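### 4.2 Where the small medicines live

We came to the household medicine supply by a rather roundabout route. The wider study was meant to be about kitchens and the things that pile up in them, and our early visits were spent mostly on jars, tins and the drawer that holds string and dead batteries. But wherever we went, sooner or later, somebody would reach up to a shelf or pull open a cupboard and bring out a box of remedies, and the conversation would slow down and become a good deal more interesting. By the end of February we had changed the interview guide to make room for it, and this section sets out what we learned.

The 20 households in the Kekico sample kept their medicines in all manner of things: biscuit tins, shoeboxes, a sewing basket, the salad drawer of the fridge, and (in 8 of them) a clear plastic container of some sort. We had rather expected the clear container to be a passing fashion, a by-product of all those tidy-home programmes, and we were quite prepared to be a little sniffy about it. The people who used one were very fond of it, however, and talked about it with real warmth. They liked being able to see what they had without tipping everything out. Several told us that they had bought the same cough remedy twice in one winter while it was living in a tin, and had stopped doing so once it moved somewhere they could look at it.

It seemed sensible, then, to spend some time with the container itself, and with the table on which sorting is usually done. Prasertsri's early work on domestic sorting makes a great deal of the table, and we think rightly so. Sorting nearly always happens on a flat surface at about waist height, near a good light, and the surface has a quiet influence on how the job goes. A patterned cloth hides small packets. A shiny top throws the light back into the eyes of anyone trying to read an expiry date, and our participants would tilt a box this way and that, or carry it off to the window, before giving a verdict. Wood grain, which we had scarcely thought about beforehand, came up in conversation more than once, as a thing that people lined their boxes up along without quite meaning to.
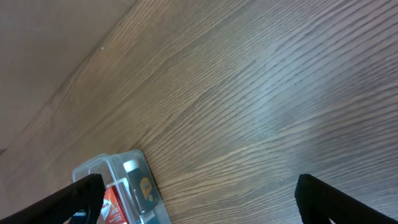
*Figure 6. The sorting table, with its long fine grain and a soft patch of glare on the surface.*

#### 4.2.1 Boxes, bottles and the awkward little things

Once the supply is out on the table, people begin with whatever is biggest. This was so regular that we stopped remarking on it in our field notes. The cardboard boxes go in first, they are turned until they sit along the length of the container, and only then does anyone give much thought to the bottles. Latine describes the same order of work in her study of lunch tins, where the sandwich goes in before the grapes, and we found her account of "leading pieces" and "filling pieces" a great help in making sense of what we were watching.

Boxes are leading pieces almost by nature. They have a front, and the front matters to people. One participant told us, at some length and with a good deal of laughter, that she could not settle in the evening if the name of a medicine was facing the wall. Others were happy with any side showing so long as there was some writing on it. In households where more than one language was spoken, or where relatives brought remedies home from abroad, the box front did extra work, as the colours were often learnt before the words. We heard "the red one" and "the blue and yellow one" far more often than we heard any product name, including from people who could read every word on the packet perfectly well.

Bottles are harder to place. A small glass bottle is happiest upright, and in a shallow container it tends to be tucked against a wall or into the gap beside a box, where its neighbour will keep it from toppling. Dark glass brings a difficulty of its own, in that even a clear container can't tell you how much is left inside. Participants dealt with this by lifting and gently shaking, a gesture so common that we gave it a code of its own.

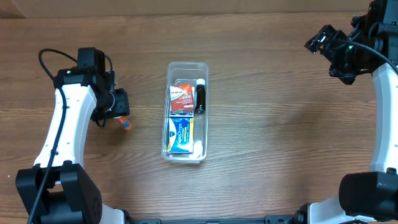

The last group we called the awkward little things: loose sachets, single plasters, a dressing that has parted company with its carton, a strip with two tablets remaining. These are the filling pieces, and they drift. They go into the corners at the end of the job, when everybody is slightly tired of it, and they are the first to be forgotten at the next clear-out. When we asked people to name the contents of their container with the lid on and their back to it, the boxes were nearly always remembered, the bottles usually, and the little things hardly ever.

We also noticed that some items never made it in at all. There was often something left beside the container at the end of a session, and when we asked about it the answers were charmingly vague. It was "on its way somewhere", or it was "not really medicine". Durkine has written about the edge of the box as a kind of waiting room, and although we found the phrase a touch grand on first reading, we have come round to it. An item sitting on the table has been considered and not yet decided upon, and people seemed quite comfortable leaving it so for days at a time.

#### 4.2.2 Some remarks on labels

Across all the supplies we catalogued 405 separate items, and the question of how the label lay turned out to be the one our participants most enjoyed discussing. A packet laid lengthwise in a narrow container will very often have its name running up or down, so that the reader has to tip the head to one side. We had supposed that this would annoy people. On the whole it did not, and a familiar name was picked out whichever way it ran. The trouble came with the small print, for which every one of our older participants took the packet out altogether.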